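Dadham Business Council Calls for Tighter Conditions on State Relief Loans to Large Employers

Proposal would tie emergency funds to payroll, executive travel and public reporting

DADHAM – The Dadham Business Council today released a set of recommendations asking state lawmakers to attach clear conditions to any emergency loan made to a large employer. The recommendations come as the legislature prepares to take up a second round of relief funding in October, and as manufacturers in the Brarkley Valley continue to report falling orders and shorter shifts.

The Council represents 300 member businesses, most of them small suppliers, retailers and service firms. Many of these members sell parts, meals, cleaning services or transportation to the large plants that have asked for state help. When a plant cuts production, its suppliers often feel the effect within the same month. Few of them qualify for relief in their own right.

"Our members support helping major employers through a difficult period," the Council said in a statement. "They also expect public money to be used for the purpose stated in the application. Taxpayers who have lost hours or closed a store should be able to see where the money went."

Under the first round of funding, applicants were asked to describe their need in general terms. There was no requirement to report on how loans were spent, and no limit on bonuses or private travel while a loan was outstanding. The Council believes these gaps weakened public trust in the program and should be closed before new funds are approved.

The full report, Shared Terms, was prepared with the research firm Hosseinzadeh Economic Advisers and draws on written responses from 21 supplier businesses in Dadham and Brarkley. Respondents most often named late payment as their leading concern, followed by sudden changes to contracts and difficulty renewing bank credit lines.

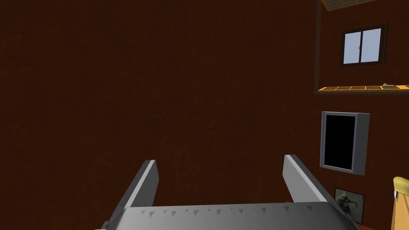
Summary of Recommendations

Payroll commitment. A borrower with more than 1,000 employees would agree to keep an agreed share of its local workforce for the first 9 months of the loan. Where layoffs cannot be avoided, the borrower would give written notice to the state and to affected workers before they take effect.

Prompt payment of suppliers. Loan funds would be used first to settle overdue invoices owed to small businesses within the state. The Council considers this the fastest way to move relief money into local communities.

Limits on executive spending. Bonuses for senior management, the use of chartered aircraft and the purchase of corporate hospitality would be suspended until the loan is repaid.

Public reporting. Each borrower would publish a short spending report every quarter in plain language – one that a resident with no accounting background could read and understand.

Repayment schedule. Terms would be set at the time of approval. Any extension would require a vote in open session.

Response From Member Businesses

Gustulance, a food service company that operates cafeterias at several Brarkley Valley plants, was among the firms that contributed to the report. In its written response, the company said that it had reduced kitchen hours twice this year and was waiting on payment for meals served in the spring.

"We have kept our staff on as long as we could," the company wrote. "If the plants we serve receive public loans, we ask that their existing bills be paid before new projects are started."

Next Steps

The Council has sent the report to all members of the state finance committee and has asked to testify when hearings begin. A public information session will be held at the Council's offices in Dadham ahead of the hearings, starting at 6:30 p.m. Business owners who wish to submit written comments may do so through the Council's main office until the hearings open.

About the Dadham Business Council

The Dadham Business Council is a nonprofit membership organization serving employers in Dadham, Brarkley and the surrounding valley. It provides training, policy research and credit counseling to small and midsize firms. The Council does not endorse candidates for public office.

Copies of Shared Terms are available at no charge from the Council's press office.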